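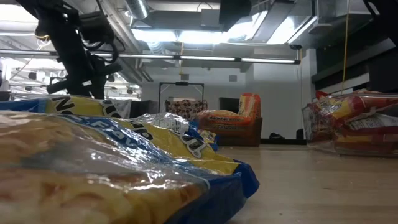

Trikdale Technical Institute
Robot Cell Maintenance, Unit 6: Setting Up and Looking After the Bag Handling Cell
Handout for the January lab session

Before the lab

Read the whole handout and bring it with you. You will need safety glasses, the small hex key set and your cell log sheet. Sleeves rolled up, no lanyards.

The cell has one arm, one gripper, a wood table, a clear plastic bin and a fixed camera. Work in pairs. One person handles the pendant and the other handles the hardware. Swap after section 3.

1. Power-down and lockout

Park the arm in its service pose, clear of the table. Press the stop button, switch off the controller and put your lock on the disconnect. Wait for the drive lights to go out. The joints have brakes, but the gripper does not, and the fingers can drop open when power is lost. Take anything out of the grip first.

2. Cables

Most stoppages in this cell come from cables. The lab log for last term shows 14 faults, and the majority were loose or strained connectors.

Check the cable loop at each joint. A loop should have enough slack for the full range of the joint but should not reach the tabletop or catch on a bracket. With the brakes released by the instructor, move each joint by hand from one end to the other and watch the loop as it goes. If it pulls tight at any point, loosen the nearest tie, feed through a little more cable and tie it again. Ties go on snug, never crushed down.

Look over the thin signal wires separately. They run close to the larger cables and get pinched behind the brackets. A nick in the jacket is a replacement, not a tape job. Write the wire number in the log.

3. Gripper

Wipe the fingers with a dry cloth. Film packaging leaves dust and a slight grease on the pads, and bags start to slide after a few hundred picks.

Check the finger screws with the hex key. They should not turn under light pressure. Close the gripper slowly on the test card and hold the card to the light. Both pads should touch along their full length. If one tip meets first, loosen the screws on that finger, square it against the card and retighten.

Pads are changed in pairs. The current set was fitted at a cycle count of 1044, so subtract that from the reading on the pendant to get the age of the pads.

4. Table and bin

Brush crumbs and specks off the table. Set the bin against its stop on the right side and press down on each corner to see that it sits flat. A clear bin can give the camera trouble because the walls throw back light from the ceiling fixtures. Turn the bin a few degrees if the preview shows a bright streak across the contents.

Glossy bags do the same thing. Check the preview with real stock on the table, using a mix of clear and printed bags. Flat cardboard blanks will pass every time and tell you very little.

5. Grip force

Puffed snack bags are mostly air. Too much force pops the seam or crushes the product; too little and the bag swings and drops. Start at the lowest force setting and go up one step at a time until the bag can be lifted and held for around 2 seconds without slipping. Noodle packages are stiffer and take a higher setting. Keep a separate entry for each type of package.

Aim for the middle of the bag. A pick on the crimped end may hold during the lift and then tear when the arm turns.

6. Return to service

Remove your lock, power up and home the arm at low speed. Run the empty cycle twice with a hand on the stop button. Then run the stock cycle at low speed before going to normal.

Sign the log sheet and note any part you adjusted, even if it seems minor.

Hand in

Cell log sheet, completed
Grip force table, one row per package type
Short answer, half a page: which joint in your cell has the least cable slack, and what would you change?

Reading for next time: Ventura controller manual, chapter on brake release. Copies are on the shelf in the Hokbridge lab.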